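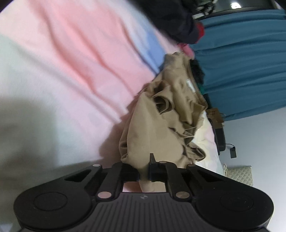 ### 3.2 Setting up and looking after the hand-held gripper

**Figure 3.** The hand-held gripper closed on a khaki garment lying on a striped pastel blanket. The linkage arms and their pivot pins lie between the ribbed plate and the fingers.

All cloth trials used one gripper, kept in the same state of adjustment throughout. The two fingers differ in shape: one is short and blocky, the other rises to a narrow point (Figure 3). Both were checked before each session by closing them on a single layer of thin cotton and pulling by hand. If the cotton slipped, the fingers were wiped with a damp cloth and the test was repeated.

The pivot pins needed more care. Lint works its way into the joints when garments are handled in a heap, and the arms then close unevenly. We brushed out the lattice after every 31 grasps and checked each pin for play. Over 124 grasps in the Pirkley series, 2 pins were replaced, both by Silvana Rangel, who also reset the closing stop afterwards. No oil was used at any point, as it marks pale fabric.

Grasps made before the stop was reset are left out of Table 2. The Dulon series was run later with the new pins and the same brushing interval.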